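Minutes of the Wardrobe and Uniform Evening, Wiston Community Band
Held on Wednesday at 7 p.m. in the back room at Sombatkul Hall

**Present:** Honeylyn Fajardo (chair), Montri Somboon, Ketsara Yensuk, Napaporn Meesuk, Pornthip Sriwong (minutes)

**1. Welcome**

Honeylyn thanked everyone for coming out again so soon after the fall concert, and thanked Ketsara especially for the lemon bars, which were gone before item 2. The minutes of the last meeting were accepted with one correction: the garment bags came from Trosard and should not have been put down to Zollmont.

**2. Maroon jackets**

We had a good long talk about the maroon and white jackets and how they ought to be kept between concerts. Montri would like every one of them on a hanger, put in through the neck with the collar folded down flat so the stripes don't crease.

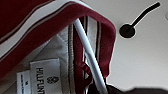

Napaporn agreed about the hangers but worried about the rail, which already bows in the middle when the whole band's things are on it. After some back and forth it was settled that the jackets go on hangers and the black pants are folded into the lidded bins – Ketsara has kindly offered to label the bins, and she has the nicest handwriting of any of us. We will buy 60 more hangers, with up to $80 set aside for them.

**3. Washing and mending**

Ketsara reminded us all to wash maroon and white things on cold, inside out, and to keep them well away from the dryer. She will write this up on a card for each member, as several new people have joined since the last card went round. 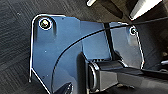

Can members take a jacket home to wash it themselves?
Members may do so as long as they sign the book by the door and bring it back on its hanger by the next rehearsal. Mending should still come to Napaporn, who has the matching thread.

**4. Folding and packing for the trip**

Honeylyn walked us through the packing for the October trip. Jackets will travel in the garment bags, and any spares will be folded with the sleeves in and the white side facing inward.
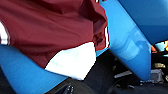

Two people per bag was felt to be plenty, one to hold and one to zip, and we'd like to start right after rehearsal while there are still lots of hands in the building. Montri will bring the tissue paper.

**5. Money**

The uniform fund stands at $2,846. Honeylyn proposed putting $300 toward replacement jackets in the larger sizes, where we always seem to run short, and this was warmly agreed. Pornthip will ask Zollmont for a price and bring it to the next meeting, along with a swatch so we can check the maroon against what we already have.

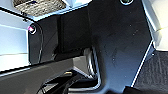
Napaporn asked whether we might hold off on ordering until every member has tried on a jacket, as she suspects a few people are wearing a size they no longer need and would happily swap. This seemed very sensible to everybody, and a try-on will be held during the rehearsal break, with Ketsara keeping the list.

**6. Any other business**

The full-length mirror needs a new hook. Montri has one at home and will bring his drill.

The meeting closed at 8:40 p.m.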